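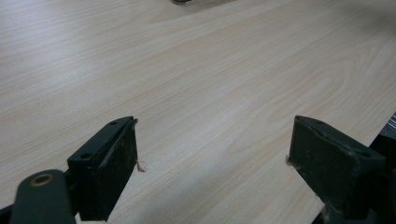
How do you get a ring mark out of a pale tabletop? I went over it with a barely damp cloth, dried it straight off, and did that again each evening until I stopped noticing it.

24 January 2023

Spent most of the day on the table. It has been in the back room at Bokthorpe since October and I have never once cleared the whole top. Today I did. Post went into the shoe box, the lamp went on the floor, and the Drandomari catalogues went out with the paper recycling, apart from the one with the shelf brackets in it.

The top is better than I remembered. Pale wood grain, creamy with a bit of pink in it, and the wide curved arcs in the middle that I liked when I bought it. Towards one side the lines get finer and run nearly straight. I had forgotten that, as the post was always on it.

Washed it with warm water and a drop of washing-up liquid, wrung the cloth out hard, dried it with the old blue tea towel. Went with the grain. I don't suppose it matters on a surface like this but it felt wrong going across. The polish from the Chauvin shop stayed in the cupboard. I used it on the shelf last year and the shelf was sticky for a fortnight. It's a matt finish and I want it left matt.

The table cost 37 pounds second hand, and it was 20 more to have it brought over from Skestenus. A new one the same size was 979 in the window there, which I thought was a joke until I went in and asked. Mine has a wobble, so I folded up a bit of card and put it under the leg nearest the radiator. Better, though not cured. I need one of those felt pads with a sticky back.

Lunch was soup, eaten standing up in the kitchen so as not to start again with crumbs.

In the afternoon I tried it in three different places. Under the window is best for light but the door catches the corner. Against the long wall it looks like a waiting room. Ended up back under the window, pulled out a hand's width, and the door now clears it if I lift the handle slightly. The carpet has dents where the legs used to be. Put an ice cube in each and left them.

Rules for the table from tomorrow: no post, no cups without a mat, nothing left on it overnight except the lamp. I give it a week.

Rain from four o'clock. Rang about the gutter again and got the machine. Still to do: felt pads, lamp bulb (the small screw sort), take the brackets catalogue upstairs.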